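Clovard Board and Bag Set

Photos and notes for packing away small tabletop games 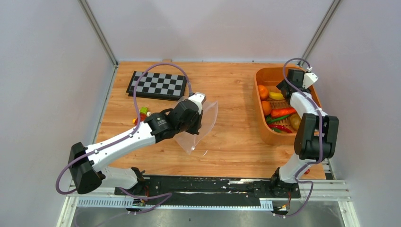 Bag standing partly open beside the board, no pieces on the squares.

What this is

Clovard is a set of photos and short written notes about putting tabletop games away. It covers the board, the loose parts and whatever the parts are stored in. The set was put together at Flarville in June. Earlier notes on boxed puzzles are in Tileck and are not repeated in this release.

Contents

300 photos, JPEG
72 note files, plain text, one per packing session
index.csv, which links each photo to its note file
terms.txt, the word list used in the notes

Each note file gives the game, the type of container, the order in which things were packed and anything left over at the end. Notes run from two lines to a full page. Six of them have no photos and are marked "text only" in the index.

Words used in the notes

board: the flat playing surface, folded or not
piece: anything that is moved on the board during play
bag: a clear plastic bag, with or without a closure
box: any rigid container with a lid
clear board: a board with no pieces on it
leftover: a part that did not go into any container

"Bag" and "box" were mixed up in the first 50 photos. This was fixed in the index, but the old file names were kept so that existing links still work.

Known problems

Clear plastic is hard to see against a wood tabletop, and the outline of a bag can be lost in the smaller versions of the photos. Use full size when checking whether a bag is open.

Chess is the most common game in the set. Card games are thinly covered. Piece counts were not recorded, so the notes can't be used to tell if a game is complete.

Changes

1.1: spelling fixed in terms.txt, two duplicate notes removed
1.0: first release

Use

Free to copy and change with credit to the Clovard set. The index can be opened in any spreadsheet program or in Amin, using the import settings in amin.cfg.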